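Blog > Home Life > Laundry and Closets

The carrot panel and the pile on the bed

03/07/2018

So I finally did it. I dragged every single thing out of the bedroom closet and dumped it on the bed, which meant I had to deal with it before I could go to sleep. This is my only reliable method of getting anything folded and I recommend it to no one with a bad back.

We moved into the place on Gurnmont in the spring and I'd been living out of heaps ever since. One heap for clean, one heap for sort of clean (you know the one, worn once, too good for the wash, not good enough for the drawer) and one heap that I think was just winter. It's July! I was climbing over sweaters to get to a T-shirt.

I started with the rule that everything gets picked up once and has to go somewhere. Drawer, closet shelf, wash or donate bag. No "I'll come back to it." I broke the rule inside of 10 minutes over a pair of pajama pants, but after that I did pretty well.

The sweaters and the other heavy knits were the easy part. I don't fold those anymore, I roll them. They stack better and I can see the colors from the end, so when I want the red one I'm not pulling down the whole tower to find it. The fleece gets rolled too, although it fights back and takes up as much room as two of anything else.

Thin stuff is where I slow down. T-shirts and sweatshirts come out of a heap all twisted up, and if you try to fold them like that you get a lump. What works for me is to find a corner, lift it, give the whole thing a shake and lay it down flat again before I do any folding at all. The grid on my green sheet is weirdly handy for this, I line the hem up with a white line and go from there. I bought that sheet because it was marked down to 10 dollars and it's turned into my folding table.
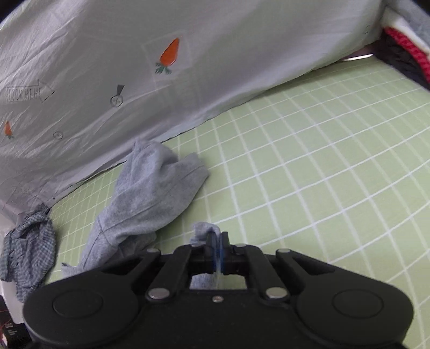

What stayed and what went

The gray pile was the embarrassing one. I own so much gray. I kept the softest ones and put the rest in the donate bag, and then took one back out, and then put it back in. The blue-and-white checked thing that lives down by the wall went straight to the wash. I'm always shoving it over there to make room and then forgetting about it for a week.

Then there were the socks, which I'm not going to talk about.

A couple of you asked about bins after my last closet post. I looked at the Nerkitz set with the lids, and it is very pretty, but it was 80 dollars for the size I'd need and I'm only storing sweaters. I went with two plain ones from Troro that slide under the bed. The zippers are a little stiff – I had to hold the fabric with one hand and pull with the other – but they hold a lot more than I expected, and the winter stuff all went in with room for a scarf or two.

The carrots are staying, by the way. I know it's not exactly grown-up bedroom decor, but they're orange and cheerful and I like waking up to them.

Start to finish it took me most of the evening, with a break for noodles from Tăng (the ones with the crispy shallots, I've been thinking about them ever since). I made the bed at the end of it, got in, and remembered the pajama pants were still on the floor.

Next up is the hall closet. I opened the door yesterday and closed it again.

Recent posts
Rolling vs. folding, one month later
The drawer that won't close
Unpacking the kitchen, part 3
How I get grease spots out of dish towels
257 photos on my phone and what I did with them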